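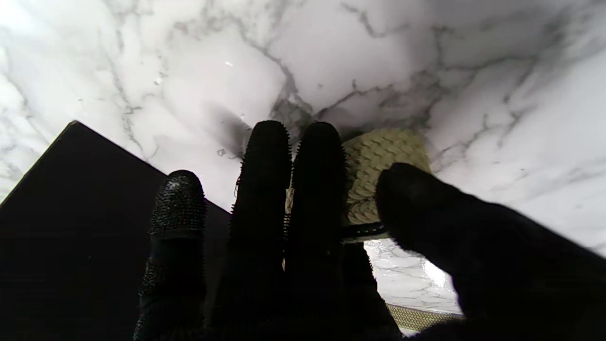

Fig. 1. White marble surface with gray veining.

Search projects, authors, keywords
Filed under: Student Work > Materials and Interiors
6 shares

Staining and Etching of Polished Marble in Domestic Use
Project report, Siwan Kneath
Submitted October 23, 2021

1. Background

Marble is composed mainly of calcite, a carbonate mineral that reacts with weak acids at room temperature. Damage to a polished marble surface in a home falls into two groups that are often confused. Etching is a chemical loss of material that leaves a dull patch. Staining is the movement of a colored substance into the pores, and it leaves the polish intact. The two need different treatment, and a cleaner sold for one can make the other worse.

The project compared three penetrating sealers on offcuts of a single white marble supplied by Coserwood, a kitchen fitter. The sealers are referred to by trade name: Tomov, Wavura and Matar. An unsealed set was kept as the control.

2. Method

The offcuts were washed with neutral soap, rinsed, and dried at 70 °C until two successive weighings agreed. Each sealer was applied according to its label and left for 9 days before testing. Samples were then exposed to lemon juice, black coffee, olive oil and red wine. Each liquid was applied by dropper, covered with a watch glass to limit evaporation, and removed with a dry cloth after 270 minutes.

Gloss was measured before and after exposure with a handheld meter at a fixed angle. Discoloration was graded by eye against a printed gray scale under the same lamp. Grading was done without reference to the sample labels, which were on the underside.

3. Contact with dyed and metallic items

Liquids account for most of the published work. Dry contact gets less attention, although kitchen and bathroom surfaces are used for setting down bags, belts, keys and clothing. Two mechanisms are relevant. Dyes that are not fully fixed in a textile can migrate when moisture is present, and iron-bearing metals can leave rust in the pores. Hard edges also scratch, calcite being softer than steel. 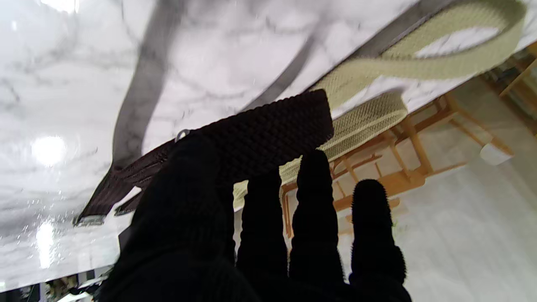

Fig. 2. Dark brown woven strap with a small silver metal tip, against marble.

A short supplementary test was made with damp cotton swatches in dark commercial dyes, weighted and left overnight on one sealed and one unsealed offcut. Metal fittings were not tested. The alloy and plating of a typical buckle or strap end cannot be established by inspection, and the results would not have been comparable.

4. Results

Lemon juice etched every sample, sealed or not. The loss of gloss was slightly lower under Wavura, but the difference was within the repeatability of the meter. Wine produced both effects: a dull area with a faint pink margin. Coffee stained the control set and left a trace under Matar. Oil darkened the control set strongly and remained visible after washing. Tomov and Wavura both prevented any oil mark that could be graded.

The dye swatches left a weak tint on the unsealed offcut. A poultice of baking soda and water removed most of it. No tint was found on the sealed offcut.

5. Limitations

All offcuts came from one slab, and porosity varies between quarries and even within a block. The set was small, with 6 samples per treatment. Aging of the sealers was not examined. A repeat on the same offcuts is planned for December, after a period of daily wiping with dilute detergent.

6. Recommendation

For the stone tested, a penetrating sealer is worth applying where oil and coffee are expected. It should not be relied on near citrus, vinegar or wine. Honed finishes show etching less and should be considered for worktops at the design stage.

Keywords: calcite, sealers, etching, dye transfer, interior stone
Comments (0)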